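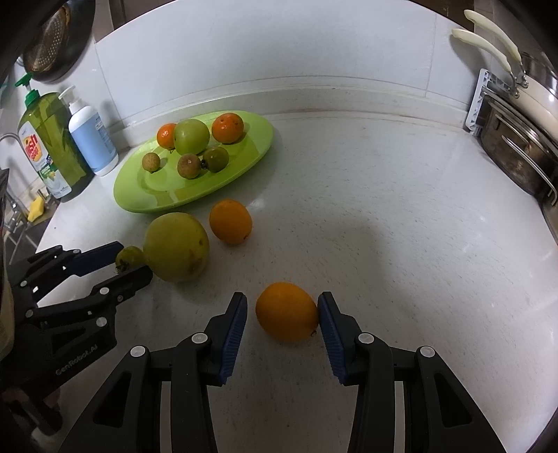 # Come pick up fruit with us: call for home participants

Petkov is a small shared workshop on Tilton Street, and for the past year or so a handful of us have been building a kitchen helper called Skurkari. It started on a bench between the bike stand and the laser cutter, and it has grown a good deal since then (the bike stand has had to move twice!). What we need now is people with ordinary kitchens and a bit of patience to show it how hands go about moving food from one place to another.

So far we have 1087 recorded pick-ups, nearly all of them done by the same few members at the same few counters, and you can tell. We'd love to have left-handed people, tall people, people who cook every night and people who mostly make toast.

## What you would do

You'd borrow a pair of hand-held grippers and use them at your own counter, moving fruit on and off a plate, one piece after another, at whatever speed feels natural to you. Oranges, mandarins, limes, a pomelo if your store carries them, the little slippery things that roll away – the more mixed the sizes the better. Please leave your dish soap, your pans and your sponge where they usually live. We want kitchens the way they are on a normal evening.

Each session lasts an hour and we ask for three of them, spread over as many weeks as you like. One of us will come by for the first session to help you get comfortable with the grip, which feels odd for ten minutes and then doesn't.

## Who we're looking for

- Adults with a kitchen counter they can use for an hour
- No robot or programming experience needed
- Able to pick up and return the kit at the workshop

We have room for nine people in this round. There's a grocery allowance for the fruit, which is yours to eat afterward, plus a free month of bench time once your sessions are done. Maltel, the parts shop next door, is adding a store voucher too.

To join, leave a note in the Skurkari box by our front door or ask at the desk, and tell us a little about your kitchen. Sessions run through the end of August.

Posted 24 March 2021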